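Spring progress report: the Dulto clothing room
Submitted 2018-06-23 to the Hokon small grants program
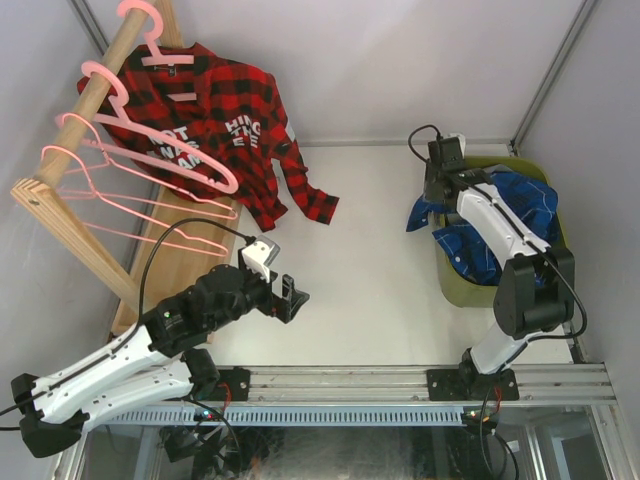
Red and black flannel on a pink hanger, with a basket of blue clothing.

Hello again! You asked for two pages on how the money was spent and how the room is doing, and I'm going to try hard to stick to that, although if you read my last report you know how I get when somebody asks me about clothes.

The quick version: the room is open, the grant is mostly spent, the hanging side is working much better than I expected and the folding side is working a bit worse. I'd like to move a small amount of money from one line to another and I'll get to that near the end.

Where things stood

When I wrote to you in October, everything we had was in bags. People would come in for a winter coat and we'd be on our knees untying one knot after another, and half the time the coat was in the bag we hadn't gotten to yet. Shirts were the worst of it. A shirt that has been in a bag for a month looks like something you'd wash the car with, even when it's a perfectly good shirt, and folks would take one look and put it back. I don't blame them.

So the plan we put to you was pretty plain. Get the tops up on hangers, get the pants and kids' things folded on shelves, and give every item one decent look before it goes out. You funded the rails, the hangers, the baskets, a steamer and a set of shelves, and the wash supplies to go with them.

The rails

I love the rails. We priced the metal kind from a catalog and they were either flimsy or way over what we had, so we went with unfinished wood – a round dowel for the rod, a flat upright, a base board along the bottom. They're light in color and they don't look like a store, which I think is a good thing. I had planned to varnish them and then never did it. I've decided I like them bare. If you feel strongly about varnish, let me know and I'll find a Saturday sort of day for it.

One lesson: the first dowel we cut was too thin and it sagged in the middle as soon as we loaded it with sweatshirts, so everything slid into a clump. The replacement came out of the repairs line and it hasn't moved. If you have other groups building their own, tell them to go up a size on the dowel and save themselves the second trip to the lumber yard.

The hangers are pink plastic. I bought them from Tunach because they were the cheapest per box and I didn't think about the color for one second until they arrived. They've grown on me! They show up against everything, so it's easy to see at a glance which ones are empty and ready to be filled. They're slim too, so more of them fit on a rod than the chunky kind. The downside is that they tangle. If you leave a few empties hanging together they lap over each other and you end up pulling off three when you wanted one. We've started moving the empties to the end of the rod before we begin a basket, and that has helped a lot.

The baskets

Everything that has been washed and dried waits in a basket until somebody hangs it or folds it. We sort by color first. I know that sounds fussy. I fought it myself at the beginning, but a basket of all blue goes much faster than a mixed one, and the rail looks so much nicer when you bring the colors out together. It also means a stray sock gets noticed.

The baskets themselves have held up fine. I was worried about plastic and I was wrong to be. We drag them, stack them and sit things on them that shouldn't be sat on them, and so far we've had to retire just one, with a split handle, and that one now holds rags.

How a shirt gets hung

This part got more discussion than anything else this spring, believe it or not. We now have a way of doing it that most of us agree on. Lay the shirt out flat, front up, and pull the sleeves straight so you can check the cuffs. Look at the collar and underarms. Feed the hanger up from the bottom hem if the neck is snug, or in through the collar if it buttons all the way down. Then do up the top button and give the shoulders a little tug until they sit even. Steam after it's on the rail, never before.

Flannels get their own paragraph because we get so many of them. They're heavy in the sleeves, they slip off to one side, and they're the first thing to go when the weather turns. A good red and black check will last maybe a morning. Some of them come in with lettering across the chest, and we had a talk about whether to put printed shirts out with the plain ones or keep them apart. Where we landed is that we read whatever it says, all of it, with the folds pulled out, and if it's fine for anybody's grandmother to read then it goes out with the rest. The teenagers look for the printed ones, so I'm glad we didn't hide them.

Folding, or the part I'm less proud of

The shelves went up on time and looked beautiful for maybe a day. The trouble is that people have to lift a whole stack to get at the size they want, and the stack never goes back the way it was. By the afternoon it's a heap again and we're refolding the same jeans we did at breakfast. I tried dividers made out of cardboard. They fell over. I tried rolling the jeans so you can see every pair from the end, and that's better, but rolled jeans are hard to size unless the tag is facing out.

What I'd like to do is hang more and fold less. Adult pants could go over a hanger bar on a second rail, leaving the shelves for the baby and toddler clothes, which are small enough to live in shallow bins with the size written on the front. I think that would fix most of it.

What we moved

You asked for one number and it's 1,667. That's the items that have gone out of the door since the room opened, counted off the tally sheet by the exit. Tops made up the biggest share by a long way. Coats came next while it was cold and then stopped dead, as you'd expect, and now it's all shorts and T-shirts and anything without sleeves. We're short on men's shorts in the larger sizes and on anything at all for school-age boys, who seem to wear their clothes down to threads before anyone can pass them along.

The Salehi laundry on the corner has been letting us run loads in their slow hours at a reduced rate, and the wash line came in under budget thanks to that. I've put the savings in the sheet you already have.

The money

The rails, baskets, steamer and shelves are all paid for and the receipts went in with the spring packet. The hangers ran a little over, as I ended up buying two more boxes than we'd planned. We have around 30 percent of the supplies line left.

What I'm asking is to use part of what's left for a second rail, built the same way as the first ones with the thicker dowel, and another box or so of hangers to go with it. I'm not asking for anything new on top. If you'd prefer that I keep the supplies money for supplies, I understand, and we'll keep rolling jeans for now.

Next few months

Summer is our slow stretch, so I want to use it to get the winter things checked, mended and ready. We have a pile of coats with broken zippers that deserve better than to sit there. I also want to write up the hanging steps on a card and tape it to the wall by the rail, so new helpers don't have to learn it from me talking at them for twenty minutes.

I'd love for you to come by and see the room. Mornings are best, when the rails are full. Wear something you don't mind getting lint on, and if you have any spare men's belts at home, please bring them!

With thanks,
The coordinator, Dulto clothing room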